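We got the budget approved in September, so I'm writing down how we planned the equipment purchase. A few people at other small labs asked. Long thread.

Background: we do two-arm tabletop work. Sorting, tidying, picking up books and office supplies. Our group is five people, and until this year we shared one setup with the group downstairs.

First mistake was starting with the arms. Everyone wants to talk about arms. I spent most of a month comparing reach and payload before Halima Adebisi asked me what the heaviest thing on our task list was. It was a hardcover book. Every arm on my list could lift it.

So we went back and wrote the task list first. What gets picked up, how thick it is, how far it has to travel, how often. It took two afternoons and it knocked out half of the quotes I had collected.

Grippers are where the money should have gone from the start. A book lying flat on a table is hard. A thin booklet is harder. Paper in plastic wrap is worse than both, and we have a lot of that on the list.

We asked three sellers for sample fingers. Clerkdale sent theirs in a week. Jindelico wanted a deposit first, which we paid and got back. Babalola said no samples but offered a video call, and that was more useful than I expected.

Spare fingers: $551 for the set we settled on. I put two sets in the budget. Ese Okoro told me to put in three. I should have listened to Ese.

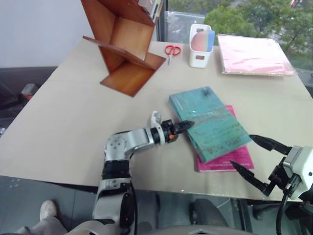 Next line in the budget was cables, and I had it at zero. Don't have it at zero. You want spares of every cable that moves when the arm moves, plus clips and sleeves to route them, plus one extra long one for the day you change the layout.

Furniture. We priced a proper lab bench and then bought an ordinary big table. The tasks are household and office tasks, so a plain table suits them fine. Measure the depth before you order. If the far edge is out of reach for both arms you have paid for table you can't use.

Light. Our room has a big window and we did not plan for it. Glossy covers and clear wrap throw glare back at the camera, and it changes all day. By 4 p.m. the same book looks like a different book. Blinds were not in the budget. They are in next year's.

(You may want the glare in your data. We do want some of it. I would still like to be able to turn it off.)

Objects are their own budget line and people forget them. Scissors, baskets, folders, books, packs of paper. It's cheap stuff but it wears out, and you need duplicates if you're going to repeat a test in six months. We bought most of the plastic things from Keter's shop catalog and the books secondhand.

Tip from Zainab Igwe: buy books in bright, different colors and then a few that are close in color. Also get different sizes, because a stack where everything lines up tells you very little.

Total for everything except the arms and the computer came to $3,561. That covers the table, fingers, cables, objects, mounts and shipping. I had guessed much lower and had to go back and ask for more, which was not a fun email to write.

Shipping deserves its own post. Two of our orders had import fees that weren't on the quote. Ask for the delivered price in writing. Mingxuan Gu now does this for every order and it has already caught one.

People time. Somebody has to set the table, reset it, and stand nearby while things run. We planned for one person half days. In practice it's one person full days and a second one in the mornings. If you can't pay for that, buy less hardware.

Service contract – we skipped it for the first year and put the same amount into a repair fund. So far we've used it for one wrist joint. Ask me again next summer whether that was smart.

Hadiza Akpan asked about leasing. We got a lease quote and it only made sense for under a year. Past that, buying was cheaper for us. Your numbers may differ, especially if your school has a deal with a seller.

If I did it again, the order would be: task list, objects, fingers, table and light, people, then arms. I'll put the spreadsheet up once I've taken the seller names out of it.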